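Search this site
Enter keywords

Skollcombe Seed Library: progress report to the Unditano Fund
April, by the project coordinator
Last updated: April, 4.15 pm

We're thrilled with how the second stage has gone! The catalogue now holds 708 packets, all of them saved by local gardeners, and the beans alone fill a whole drawer (the climbing ones went out faster than we could label them). Borrowing opened in the library foyer and in the hall at Tralerik, and both spots are busy on Saturday-style market mornings and quiet the rest of the time, so we've moved our opening hours to match.

Germination testing took longer than planned. We tested 32 varieties on damp paper towel and dropped 6 of them, mostly old parsnip and onion seed. The silverbeet came up beautifully, and so did a grey pumpkin that had been sitting in somebody's shed for years.

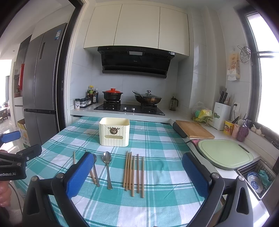

Spending is on track. We had set aside up to $3000 for envelopes, printing and the second-hand fridge, and the fridge came in well under. With your okay we'd love to put what's left towards a seed-cleaning screen, as the lettuce and carrot seed is still full of chaff and it's slow, fiddly work by hand.

Returns are the weak spot. Plenty of people borrow, fewer bring seed back, and some of what does come back has crossed with the neighbour's zucchini. We're running two short evening sessions on isolating flowers and drying seed properly, one in each town, and the Pascu nursery has offered us its potting shed for a third.

Still to do before the final report: finish the planting calendar, reprint the tomato labels with the colour names fixed, and get the borrowing sheets typed up.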